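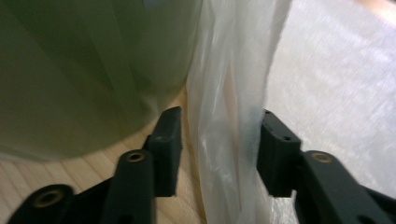
The paper dress arrived at the Clindarach museum folded into quarters, like a tablecloth nobody had got round to ironing. It was made to be worn once, at a party, and then put in the bin, and it has now outlived the party, the bin and the shop that sold it. It came in an ordinary shopping bag. A conservator would have preferred acid-free tissue, and so would I, having spent a week learning what plastic does to old paper. But a translucent white bag, the sort you can half see through and never quite trust, is how most of the clothes in this exhibition spent the last few decades, generally at the back of a wardrobe.

Throwaway is the museum's show of clothes that were never supposed to last. There are 50 pieces, in two rooms above the old corn exchange, and you can get round the lot in an hour if you don't read the labels. Do read the labels. Whoever wrote them has a low opinion of sleeves.

The first room is paper. Paper waistcoats, paper collars, a paper bikini which was apparently sold with a straight face. The dresses are the stars, printed in oranges and browns that could strip varnish, and they look splendid until you imagine sitting down. The instructions that came with one of them are on the wall. You could shorten it with scissors. You could mend it with sticky tape. You were asked not to stand near a cigarette, at a time when this must have ruled out every room in the country. 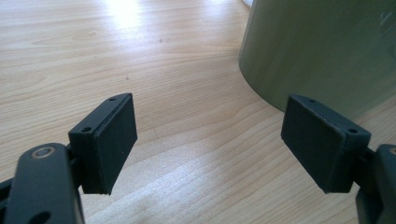
The second room is where things get odd. The Chacko raincoat was a clear overcoat that folded down to the size of a matchbox, and the museum has shown it both ways, side by side. Folded, it's a marvel. Unfolded, it's a coat for someone with no elbows. The firm made 746 of them and 666 came back, a figure the label reports without comment. I stood in front of it for longer than I did in front of the wedding dress.

Next to it are the Skumer slippers, made of pressed felt and given away on overnight trains. They were meant to see you as far as the lavatory and home again. This pair has been worn a good deal further than that, and one heel has been darned, very neatly, in the wrong colour.

I liked that darn more than anything else in the place. A lot of the clothes here have been looked after in ways their makers would have found baffling — hems turned up, paper seams patched from behind, a disposable collar with a laundry mark on it. People were told to throw these things away and they got out the sewing box.

There is a shop, naturally. It will sell you a paper sun hat, designed for the exhibition by Brerent and priced as if it were made of something else. I bought one. It's a handsome thing with a wide pleated brim, and it lasted nearly 2 hours, most of them spent on my knee in the café. Then I wore it to the bus stop in a light drizzle and arrived with a sort of collar.

Throwaway is open until the end of February, with late opening on Friday. Bring a proper coat.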